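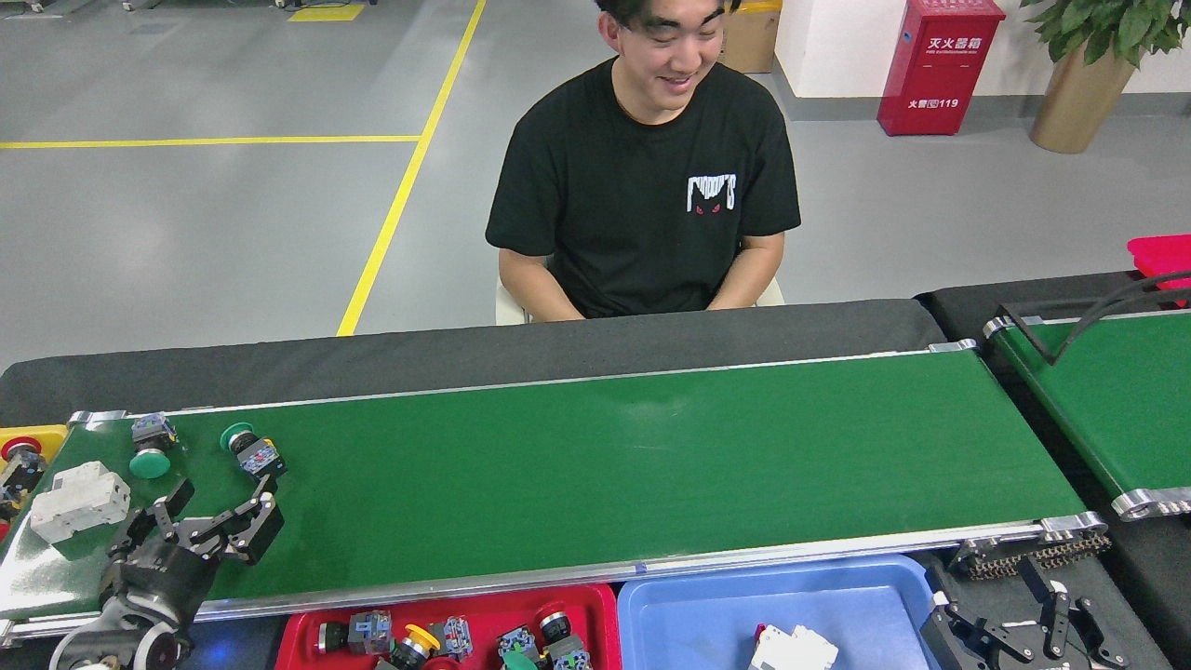
A workstation beside a green conveyor belt.

4 August 2023
By Staff Writer

Most club racers replace a helmet when the rulebook tells them to. Gloves get less thought. The pair at the bottom of the kit bag has usually been there for years, and the palms are often worn shiny before the owner looks at the label.

We spent 6 track days in three pairs of driving gloves to see what the money buys. The Nallex is the cheapest at $75. It has a suede palm, a knit back and seams on the inside. The fit is snug, and after an hour the seam across the little finger started to rub.

The Imiso has outside seams, which feels odd for a lap or two and then disappears. The cuff is long enough to tuck under a suit sleeve without gapping. Our only complaint is the wrist strap – it picks up lint and stops gripping.

Bhardwaj asks $300 for its top glove. The silicone print on the palm grips a suede wheel very well and a leather wheel almost too well. Small switches are easy to find by feel. It comes in more half sizes than the others, so measure your hand first.

All three carry fire-resistance labels, but check the date and standard against your own series rules. Some tracks inspect gloves at sign-in and some never ask.

Gridport stocks the Nallex and the Imiso in black, blue and red. The Bhardwaj is black only until December, when a gray version is due. Wash any of them by hand in cold water and dry them flat, away from the heater.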